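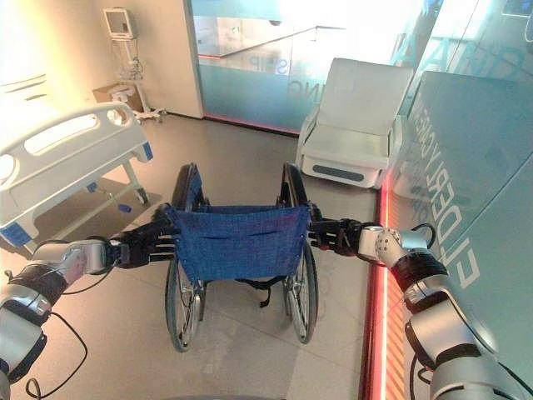

Wheelchair handling with two robotic arms, elderly care room

Call for Participants: Care Staff Study on Assisted Wheelchair Handling

Celgate invites nursing aides, orderlies and care assistants to join a workplace study on how robots change the daily work of moving equipment at the bedside. We have 51 places. No technical background is needed.
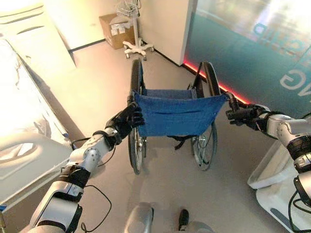
Participants attend 2 sessions at our Gakwood site. In the first, you will work a usual care routine beside the robot. In the second, you will discuss with our staff which tasks should stay in human hands — and how shifts, training and job duties might need to change. 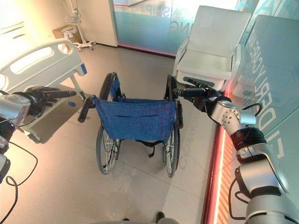 Taking part is voluntary and will not affect your employment. Sessions are held in May and count as paid time. Applicants must have current experience in elderly care.

To apply, write to Percy Villanueva, Study Office, by noon on Monday. Questions about working conditions may be sent to Bleddyn Foulkes.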